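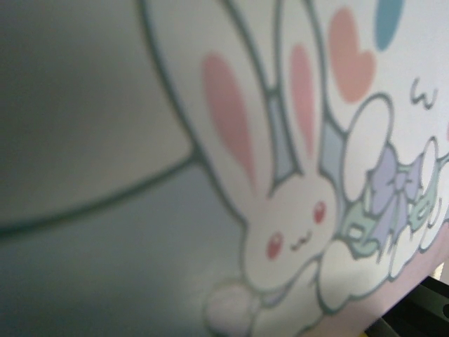
The bunny print, from very close up. Hearts, clouds and a lilac bow, all at a slant.

Can a machine do the putting-away yet? (And what to do until it can)

3 min read

I get asked this more than I get asked about stains, which is saying something. You've seen the clips where an arm folds a towel and the music swells. So when do we get ours?

My short answer is not this November. My long answer has a lot to do with cute stuff like that bunny. Anything with a busy printed pattern is hard work for a machine that steers by camera. Look how many outlines there are! Ears, hearts, scalloped clouds, a ribbon bow, and every one is a line that could be taken for the edge of something. You and I know at a glance that a drawn cloud isn't a thing you can pick up. A machine has to be taught it, and up close, when everything goes soft and blurry, it has even less to go on.

I spent a Friday at the Budirura open workshop, where they let visitors try chores with a two-fingered arm. We gave it plain dishcloths first and it got 5 out of 7 into the basket, which I thought was pretty great. Then we tried patterned ones and it managed 2. It kept pinching at a printed stripe in the middle and coming up with nothing. I wanted to reach in and help so badly.

Shop floors are further along, from what I hear. My cousin packs boxes at Leone and they've had a machine on the line for ages, but it lifts the same carton from the same spot all day long. My kitchen table has never had the same thing in the same spot twice.

Anyway, a few habits I picked up that day, and they're good for tired humans too:

Put printed things on a plain background. A patterned pouch on a patterned tablecloth disappears, and I say this as someone who lost a pencil case for most of a week.

Light from the side. Move the lamp over and real edges throw a little shadow. Printed ones don't.

Give everything a tab. A loop of ribbon or a binder clip on the corner gives fingers (any kind of fingers) somewhere to grab.

Wipe printed surfaces with a barely damp cloth, and go easy. Try a corner first. Scrubbing is how pastel colors end up gray.

Sort flat from floppy before you start. My drawer took up to 18 minutes when it was all mixed together and it's much quicker now, even with the cat helping.

If you do go gadget shopping, ask to see it handle something of yours. I took a quilted oven mitt to the Flurkinberg home show and the man at the stand went a bit quiet.

Comments

brudavau_mom: The side lamp thing works on puzzle pieces too!! My kids thank you.

Tidyish: Mine can't get past the fringe on the rug, so I'm not holding my breath for drawers.

quiltnut: What kind of binder clips? The small ones slide right off my pouches.

Reply from the author: Medium ones, and fold the corner over once before you clip it.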